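双手持夹爪采数据，左右手的相对位姿老是飘，大家开录前都怎么做？

版块：机器人与自动化 > 示教数据采集
标签：手持夹爪 双手任务 标记立方体 数据清洗
提问于 2025-12-02

Loukia Bakalis

各位好，先说一下情况，可能有点长，辛苦耐心看看。

我们小组从九月开始用手持夹爪采示教数据，左右手各拿一只，每只上面有自己的相机，夹爪顶上再装一个贴了黑白码的立方体。软件这边，录制用的是 Utard，后处理（解轨迹、切片段、打包成训练集）用的是 Eltulus。任务都是很日常的那种：叠毛巾、拧瓶盖、把杯子从左手递到右手，再放到架子上。最后拿这些数据训一个双臂的策略。

到目前为止一共录了 3887 条。单手任务没什么好抱怨的，轨迹很干净，回放出来跟当时手上做的几乎一样。问题全在双手任务上，尤其是"递"这个动作。左手轨迹单独看是对的，右手轨迹单独看也是对的，一放到同一个坐标系里就对不上：杯子明明已经交到另一只手里了，回放里两只夹爪之间还隔着一段，有时候又反过来，两只夹爪直接穿到一起去了。最气人的是它不稳定，有的一整批都好，有的从头歪到尾，还有一种是开头好好的，录着录着慢慢就歪了。

我自己试过的东西：

立方体拆下来重新装过，螺丝也都紧过；
两只夹爪对调左右手，偏差不跟着夹爪走；
相机内参重新标过一遍，数字变化很小；
Eltulus 里把平滑开大，看上去好看了，位置还是错的（而且快动作被抹掉了，我又关回去了）。

我现在比较怀疑的是开录之前那一小段"对齐"动作。我们的做法很随意，两只手举起来互相照一下，晃两下，屏幕上提示变绿就开始录。每个操作员晃的方式都不一样，有人晃得特别认真，有人基本就是敷衍一下就过去了。文档里关于这一步只有一句话，叫"让两只夹爪互相可见"，多久、多远、什么角度，统统没写。

所以想问：

开录前的对齐到底怎么做比较靠谱？有没有固定动作可以直接教给新人？
房间有没有讲究？我们在一间挺大的开放办公区里采，人来人往的。
已经录坏的那些双手数据，还救得回来吗？还是老老实实重录？

先谢谢啦！有人正好踩过同样的坑的话，请务必多写两句。

3 个回答

拧螺丝的阿笨

遇到过，换了大一号的立方体就好了。楼主可以先试试这个，便宜。

另外检查一下码是不是打印歪了，我们有一批就是打印的时候被"适合页面"缩过，比例不对，害我查了两天。

Loukia Bakalis 评论：谢谢！尺寸我拿卡尺量过，跟配置文件里写的一致。大一号的我们试过一次，递东西的时候老是磕到，操作员意见很大，哈哈。

拧螺丝的阿笨 评论：那就不知道了，蹲一个。

Michalis Lazaridis

这个我有一肚子话要说，我们去年在 Misen 那个项目里被一模一样的问题折腾了很久，所以写长一点，你挑有用的看。

先讲你说的那三种坏法，我觉得是三件事，别混在一起查。

从头歪到尾的，多半就是对齐那一步没做好。两只夹爪各自算各自的轨迹，各自有各自的原点，只有在一只的相机看清另一只的立方体时，软件才知道它俩谁在谁的哪边。你这一步给的观测要是又少又斜，后面整条就都建立在一个歪的关系上，单独看哪只手都挑不出毛病。你描述的"单看都对，合起来错"，基本就是这个味道。

录着录着慢慢歪的，是单只夹爪自己的定位在漂，跟对齐关系不大。大白墙、反光桌面、一直对着自己胳膊看，都容易漂。

偶尔两只穿到一起的，我会先去查时间同步。手快的时候差一点点时间，位置就差出去一截。看一个特征就行：慢动作没事，快动作才错，那就是时间，别去动立方体了。

然后讲对齐怎么做。我们后来给所有操作员定了一套动作，贴在采集区墙上，新人来了先练这个，练熟了才让碰任务。大概是这样：

第一，站定，两只脚别动，先把两只夹爪都拿到胸口高度，停一下。停的时候别说话别转头（我们有个同学一说话手就跟着比划，没办法）。

第二，拿着要被看的那只往前伸，立方体朝着另一只的相机，举在半空，别让它贴着桌子或者贴着身体。距离就用胳膊自然半弯的距离，太近了码会糊，太远了码在画面里就那么一丁点儿，角点抖得厉害。

第三，慢慢转手腕，让相机至少同时看到立方体的两个面。这一条我要加粗（可惜这里不能加粗）！只看到一个正对着的面，是最容易解错的姿态，平面码正对相机的时候，朝前倾一点和朝后倾一点在画面里长得差不多，软件会在两个答案之间跳来跳去。看到两个面，这种歧义就小多了。

第四，换手，反过来再照一遍。很多人只做单向的，觉得绿灯亮了就行。绿灯只代表"检测到了"，可没说"检测得好"。双向都照，后处理时两个结果能互相核对，差得多就直接知道这条不能要。

第五，两只夹爪保持互相可见，一起慢慢画个小弧，然后再停一下，开录。画弧的目的是让观测分散一些，不要全堆在一个姿态上。

整套做下来我们一般要 14 秒左右，熟练了不觉得烦。一开始大家怨声载道，觉得本来一条任务就没多长，前面还要耍一套太极。后来把对齐前后的回放放给他们看，就没人抱怨了。

还有一件很小但很要命的事：手指和袖子。举着夹爪的那只手如果握得太靠上，手指会盖住码的边框，四个角少一个，这一面就整个废了。长头发也一样，弯腰的时候会垂到相机前面来，我们现在采集区放了一盒皮筋，随便拿。

房间的问题。开放办公区可以的，我们也是在大办公室里采的，别太担心有人走来走去，背景里远处几个人占不了多少画面。我反而喜欢东西杂一点的房间，有柜子、有椅子、有砖墙，定位能抓的点多。怕的是一大片白墙，还有一整面玻璃。灯也要留意，头顶灯管直射到立方体上面那一面，如果纸是光面的，会反出一条白，码就读不出来了。换哑光纸，或者用哑光贴膜，几块钱的事。顺手把相机曝光锁住，自动曝光在你从桌面抬头看到灯的那一瞬间会猛地变暗，正好就是你举手对齐的时候，真的很烦。

已经录坏的数据，我的经验是能救一部分。Eltulus 里有一个重新估计双手关系的选项（名字我记不全，在合并轨迹那一页里），它可以不只用开头那段，把整条里所有互相看见的时刻都拿来用。递东西的任务有个好处，递的那一下两只手必然靠得很近，经常能看到对方的立方体，等于中间白送你一次对齐。我们当时抽了 33 条坏的做试验，跑完以后有 13 条我觉得可以留下来用，其余的要么中途根本没互相看到过，要么本身就在漂，修了也白修。

所以别一上来就全部重录，先跑一遍，再挑。挑的时候千万别只看软件给的误差数字，拿递杯子那一下的回放用眼睛看，两个夹口对不对得上，一目了然。

最后，拿不准的时候，把对齐那几秒的原始画面打开来看，别看轨迹。我每次查问题都从这里开始，很多毛病一眼就能看到。

Loukia Bakalis 评论：天哪太详细了，感谢感谢！"单面正对最容易解错"这个我完全不知道，我们还专门教新人"尽量正对着照"，等于教反了……问一下，对齐的时候夹爪是张开还是合着？

Michalis Lazaridis 评论：我们统一张开。合着也能解，但是统一了以后切片段方便，脚本一看夹爪一直张着、手又几乎不动，就知道这段是对齐，训练时直接剪掉。对了，这段一定要剪！我们第一版忘了剪，训出来的策略一启动先把两只胳膊举起来，对着空气比划。

拧螺丝的阿笨 评论：笑死，机器人先打一套太极。

Loukia Bakalis 评论：哈哈哈哈我现在非常担心我们已经训的那一版。这就去查。

夜班数据员小穗

前面那位讲得很全了，我从操作员的角度补几句吧。我是每天真拿着夹爪干活的那种，不写代码。

我之前在 Kuzmenko 那边做外包采集，他们的规矩是每换一次人、每充一次电、每次把夹爪放下来去喝水，回来都要重新对齐。我当时觉得太夸张了，后来自己偷懒过几回，交上去的那几批果然被退了。放下再拿起来这个动作，立方体很容易碰到桌沿，一碰就可能松，肉眼真看不出来。现在我习惯放下的时候立方体朝里，拿起来先用手指轻轻拨一下，有晃就报。

站位也想说两句。我喜欢站在稍微空一点的地方对齐，做完再走到桌子跟前去。在桌子前面对齐总是缩手缩脚的，胳膊展不开，立方体一半挡在桌上的杂物后面。椅子倒没什么关系，椅背比立方体低就行，或者往旁边让一让，让码露在外面。

还有就是别赶。我带过几个新人，大家一开始都是越录越快，一上午录好多条特别有成就感，到下午退回来一半，心都凉了。我宁可慢一点。累了也别硬撑，胳膊酸的时候手会往下掉，举不到那个高度，自己感觉不出来，看回放才发现立方体只剩个顶。

我自己的小窍门是每批第一条录完马上回放开头，看三样：立方体是不是整个都露着，是不是能看到不止一个面，手是不是握在它下面没盖住边。三样都行我才继续往下录。就像这样，立方体举在椅子旁边的半空里，手握在下面，正面和上面的图案都能看到：

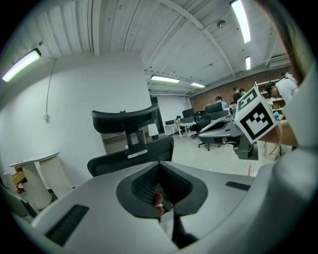
相关提问

手持夹爪的指垫磨损以后，夹口宽度要不要重新标？
Utard 录到一半掉帧，是存储卡的问题还是线的问题？
叠毛巾任务的失败片段，大家是删掉还是单独留着？
标记立方体用哑光纸还是直接打印在板上？
新人第一天采集，练多少条再算正式数据比较合适？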